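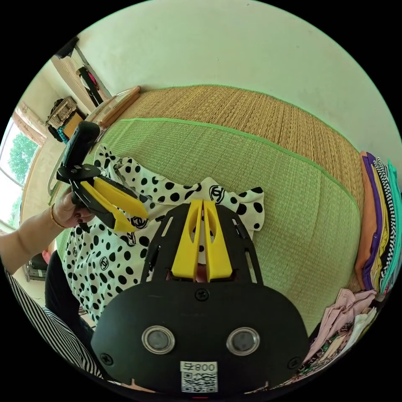 December
Silvana Falcão

Open day at Hurkell, the laundry and folding rooms. Got there late, train trouble, so missed the welcome and half the coffee. The building is from 1864 and feels it, freezing stairs, lovely windows.

Best bit for me was the folding room upstairs. Low platform with tatami-style matting on it, pale green, brighter green along the edges. A white blouse with black spots laid out on top, all different sizes of spot. Loose thing, awful to fold I'd have thought. I have one like it at home and it lives on a chair.

Marlene Lins gave the talk. Collar first, then sleeves in, then thirds. Smooth with the flat of your hand, dont tug. She says they get through 1000 pieces in a busy week, mostly hotels. Asked about the matting, she likes it becuase slippery fabrics stay put. Want some now.

Skipped the boiler tour, 2 flights down and my knee said no. Rogério went, said it was loud. Tea was £2 with a biscuit. Next open day is in spring, no date yet, ask at the desk.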